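Sorting the hire cupboard at Letora

The tool library at Letora lends to 400 households, and most of what goes out the door is small. We spoke to the woman who looks after the shelves on weekends.

She began in April with the clamps, which had been spread over three drawers.

"People would ask for a pair and I'd find one," she said. "Now anything that goes out as a set lives in one tub."

The tubs are plastic and have no dividers. She tried dividers and took them out again. New stock stays in its wrapping until the first loan, when it gets a number written on in paint pen. The last number she used was 707.

She does the sorting on a white table, usually with her lunch beside her.

"I like a pale top. If you drop a screw you can see it."

Two yellow C-clamps were in a tub when we visited, both still in clear plastic, with an apple and an orange on the table nearby.

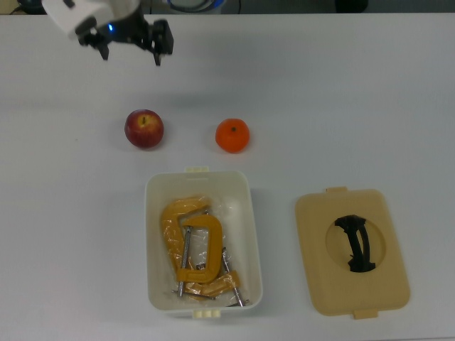 Borrowing and returns

Loans run for seven days. Clamps should come back with the screw wound in and any glue scraped off.

"Dried glue is my main complaint," she said. "A bit of sawdust I don't mind."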